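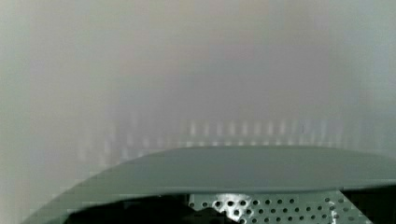 March
By Hildegard Kleinschmidt

The Pfeiffer folding step stool, reviewed after a winter of reaching for things

I am not a tall woman, and whoever hung the cupboards in our kitchen in Mollgate was clearly a giant with a grudge. For years I stood on a dining chair. Then the dining chair gave way one Monday, taking a jar of pickled beetroot with it, and I went shopping.

The Pfeiffer has 2 treads and costs 40 euros, or 32 if you catch it in the sale, as I did not. It folds flat enough to live behind the fridge. Getting it out from behind the fridge is another matter, and I have lost some skin to the hinge.

Once open it is solid. It doesn't creak, it doesn't rock on our tiles, and the treads are deep enough for a whole foot in a slipper. The rubber feet did leave grey marks on the floor for the first few weeks - they wipe off, if you are the sort of person who wipes.

My complaint is the catch. You are meant to release it with one thumb. I use both thumbs, a knee and some language. Floor Hoekstra next door has the Jenier, a cheaper stool with no catch at all, and hers shuts when it feels like it, so I suppose I have chosen my side.

The leaflet runs to several languages and advises against standing on the stool. I think they mean the top. I stand on the top. The good plates are up there.

Four stars. The beetroot stain is still on the ceiling, which the Pfeiffer can't reach.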